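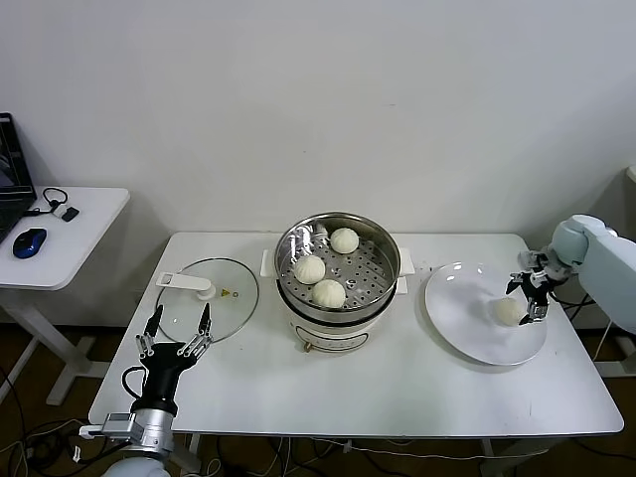 Three buns in the steamer, one on the plate: lunch service at the Warnar workshop.

Would you let it make your dinner?

Robots have been about to take over the housework for as long as I've been doing any. I went to see how they're getting on.

I should say at the start that I am exactly the sort of person these things are meant for. I hate housework. I have a drawer of gadgets that promised to spare me some of it (the spiral vegetable thing, the egg thing, the window thing with the magnets) and a dishwasher I talk to as if it were a colleague. So when Warnar, a small robotics firm that has spent the past few years teaching machines to do chores, said I could come and spend a Monday in their workshop, I was on the train before I'd thought up a single clever question.

I'd pictured something grander, I admit. The workshop is upstairs from a tile showroom, and you get to it by a staircase that smells of grout. Sarmīte Navickas, who runs the kitchen tasks, met me at the top with a mug in each hand and told me I'd have to be patient. "It's a bit like watching somebody else park," she said.

The job that morning was steamed buns. Lid off the steamer, lid down on the table, buns across to a plate. That's it! My nephew could do it, and he's at the age where he still puts his wellies on the wrong feet. But I stood there for most of the morning and I don't think I've ever been so tense about a snack.

Part of it is the hands. They're black and slender and jointed, with tiny silver screws all along the fingers, and when one comes down over a bun you find yourself holding your breath. A steamed bun is a horrible thing to pick up, if you think about it. Squeeze too little and it slides away from you, squeeze too much and you've left dents in somebody's lunch. You and I sort this out without noticing, usually while talking. The robot has to be taught it, and then taught it again for a bun that's been sitting out and gone a bit leathery.

"The buns are easier than the lid," Sarmīte told me, which I didn't believe until she explained. It's glass, so you look through it and see whatever's behind. A camera does the same. Early on, she said, the robot would reach very confidently for a place where the lid wasn't, close its fingers on nothing, and carry the nothing carefully over to the table. I loved that. I've done it myself before coffee.

They keep a tally on a whiteboard by the kettle. The week before my visit they'd run the bun task 133 times from start to finish, and 32 of those had needed a human to step in. I thought that sounded pretty good. Brendan Hennessy, who looks after the mechanical side and has the air of a man who has mended a lot of fingers, thought it sounded terrible. "Would you keep a toaster that needed rescuing that often?" he asked me. I told him about my toaster. He conceded the point.

What counts as a rescue, I wanted to know. All sorts, apparently. A bun dropped short of the plate. A bun stuck to the steamer basket and lifted with its bottom missing. A lid put down half on top of a cable. Once, a perfectly good run was stopped because a delivery driver came up the stairs and everyone turned round, and nobody could swear afterwards to what had happened to the third bun. (It was marked as a failure. Brendan is strict.)

I asked what everybody asks, which is when I can have one. There was a bit of looking at shoes. Sarmīte said that doing one chore on one table, with the same plate and the same steamer, is a long way from doing it in my kitchen, where the steamer lives behind the slow cooker and the only clear bit of worktop has post on it. Move things, change the light, swap the white plate for my gran's patterned one, and you find out how much the machine had learnt about buns and how much it had learnt about that table. They do move things, on purpose. It's a good part of the working day.

So that's the home. What about places where someone is already paid to do this sort of job all day long? For that I rang Funmilayo Obi, who manages the kitchen at Lawal, a canteen caterer feeding two office blocks and a college. She'd been offered a trial of a robot arm from another firm, Datia, for plating up, and she'd taken it, partly out of curiosity and partly because she'd had a vacancy open since April that nobody wanted.

"It was lovely at rice," she said. "Scoop of rice, scoop of rice, scoop of rice. It never got bored and it never went for a cigarette." Then came the day they ran out of the usual trays and used the deeper ones. The arm went on putting rice where the bottom of the old tray would have been, from a height, and her team spent the afternoon finding grains in the hinges of things. She sent it back at the end of the trial. She wasn't cross about it, and she'd have another go next year, but she has filled the vacancy now with a lad who also does the bins.

The bins matter more than you'd think. Everyone I talked to who runs an actual workplace said some version of the same thing: nobody's job is one job. Evie Garside looks after a packing floor for Stuvinix, which sells bath mats and shelving and those boxes you put other boxes in, and she does have robots, 6 of them, moving full crates from one end of the building to the other. She's delighted with them. But she'd never call them a replacement for the people on the benches, because the people on the benches also notice when the tape's running low, and pick up the thing that's rolled under the conveyor, and tell her the label printer is making that noise again.

"Ask me to swap a crate-mover for a person and I'd laugh," she said. "Ask me to swap one of my packers for a machine and I'd laugh louder."

I wanted a sceptic as well, so I called on my old neighbour Birutė Raudsepp, who cleaned houses for most of her working life and has strong views on anything with a plug. I showed her a bit of video from the workshop on my phone. She watched the whole thing, twice, with her glasses pushed up.

"It's very slow," she said. Then, a bit later, "But it's careful. I worked with girls who weren't that careful." What she really wanted to know was who washes the steamer afterwards. I'd asked that too! Sarmīte does. Wet metal, awkward corners and hot water near the electrics are all still on the list marked "later", along with fitted sheets, which got a groan from the entire room when I brought them up.

Would I have one? I've been turning it over. If somebody offered me a machine tomorrow that could only take the lid off and put the buns on the plate, I'd have to say no, because I can do that bit, and it's the nicest bit. What I'm after is the scrubbing. I asked Brendan which he thought would come first, a robot that could clean my oven or one that could get 100 bun runs in a row without help, and he said the buns, easily, and he was hoping to see it before the tile showroom's lease was up. He wouldn't tell me when that was.

They did let me have a go before I left, with a spare pair of the black hands worked from a set of controls. I got hold of a bun on the fourth try and put my thumb, or its thumb, straight through it. Sarmīte walked over to the whiteboard, wrote my initials in the corner and added a mark under them. Then we ate the rest with chilli oil out of a jar, using our fingers, and I caught the twenty to four home.

Filed under: Home & Tech, Long Reads

48 shares | 17 comments

Contact the magazine | Subscriptions | All rights reserved | Back to top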